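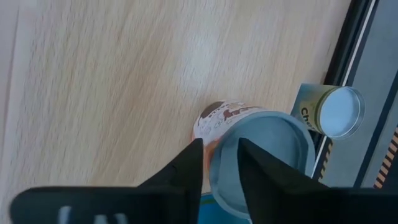 Does the Hastano planner really handle new objects without retraining? Partly, and less often than the sales pages for this kind of software would have you believe. Hastano takes wrist camera input, guesses where the graspable rims and edges are, and plans an approach. Round things seen from above are the case it likes best. A large container with a thick grey-blue rim, with a gripper finger on either side of the near part of it, is a fair picture of that. The smaller canister nearly touching it is where we would start asking questions, as two curved edges that close together can be read as one object.

So what is the success rate?
On our bench in Imville we logged 712 grasp attempts and counted 681 as good. Please don't quote that as a general figure. It was one table, one set of lights and one gripper. "Good" meant the object left the table and stayed in the fingers, nothing more.

A vendor told me their perception is 100 percent reliable. Is that possible?
On their own test set, sure. Ask to see the set.

Do printed labels confuse it?
Sometimes. Busy artwork can produce edges that the segmentation step takes for real ones - so can glare on a pale tabletop. Version 97 of the Eichhorn filter helps with the glare. We have not seen it do much for the artwork.

Can I trust the confidence score?
Not as a probability. It ranks candidate grasps against each other in the same view. A high score on a bad view is still a bad view.

Does it know when its own fingers are blocking the camera?
Only if you load the gripper mask. Without it, a dark finger across a rim may be treated as part of the object. Check the mask again after any change of fingertips.

Will the Flemdale release fix all this?
It is planned for January. We have heard promises about touching objects before, and will update this page after we have run it ourselves.

Last revised 08/12/2021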